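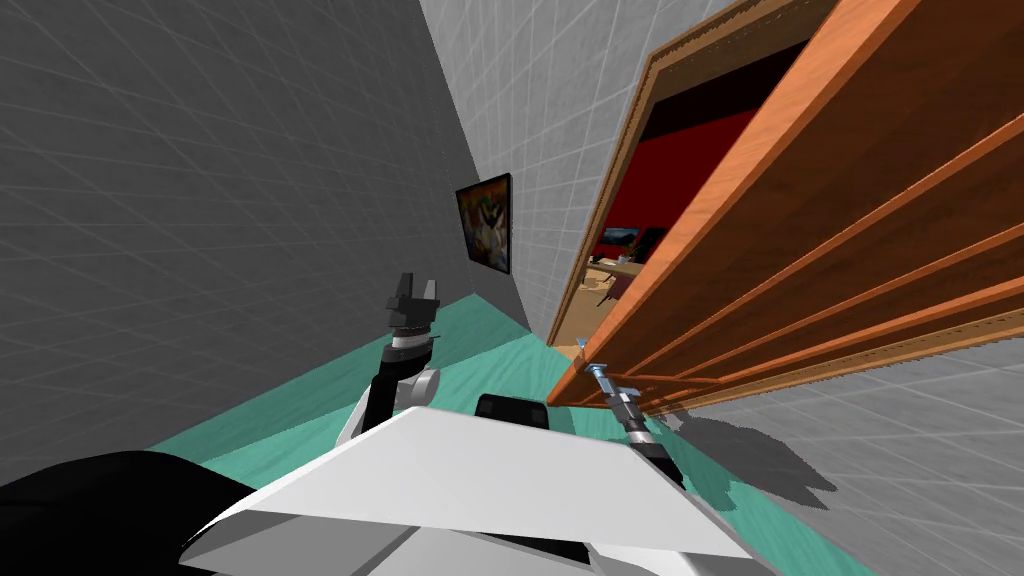 Why teach a robot in a simulator first? A mistake there costs a reset, and a mistake on a real arm can cost a week of repairs.

I got that from Amna Kakakhel, who ran the demo table at the Cetcombe open day on September 25, 2025. I took the afternoon off to go. Parking was bad and I ended up walking from Carroll Street.

The main demo was a two-armed robot in a simulated house. It has doors and rooms with pictures on the walls, and the robot gets tasks like opening a door or picking something up. Aqeel Pirzada was at the keyboard. He told us they had 2234 runs saved so far, and that doors gave them the most trouble. I asked why and he said the arm has to keep moving with the door as it swings.

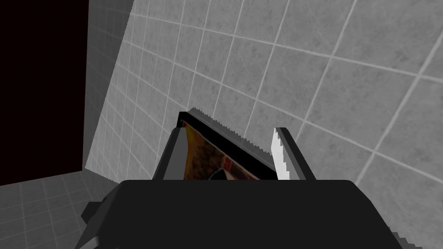
There was a second screen for the gripper views, and I spent most of my time at that one. You get a much better idea of how the fingers line up on a flat object than you do from across the room. A man next to me wanted to know about grip force. Amna said they were still tuning it.

The talk upstairs ran 46 minutes and was mostly about funding. I left before the questions. They plan to do another open day in January, and I'll probably go if I can get a seat near the front.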